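Drying Time of Cotton Twill Under Indoor Conditions
Subbarao Pai
Submitted 23/06/2021

3. Method

Eight test pieces were cut from the same bolt of undyed cotton twill, supplied by Vaughan. Each piece was washed at 40 °C, spun once, and weighed on the Dosari bench scale before hanging. The mean weight after spinning was 1,655 g and the mean dry weight was 1,043 g. Weights were read every 30 minutes until two readings in a row agreed within 2 g.

Four pieces were hung over a single rail and four over a double rail with a gap of 12 cm. The room was kept at 21 °C with the window closed. Humidity was logged but not controlled, so the two groups were always run on the same day.

4. Results

The double rail group dried faster in every run. The difference was largest in the first two hours and became small near the end. One piece on the single rail was still damp along the fold after the outer faces had reached constant weight.
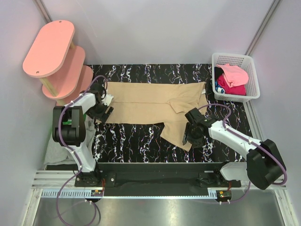
The fold is the main source of error. Water moves down through the cloth by gravity and also along the threads, and the simple model in Section 2 treats both as one rate. A second set of runs is planned for August, with seams added to the test pieces. Seams hold more water per unit area than flat cloth, and the model does not yet include them.

5. References

Course handout, Textile Measurement, Unit 8.
Zorley drying rack, instruction sheet.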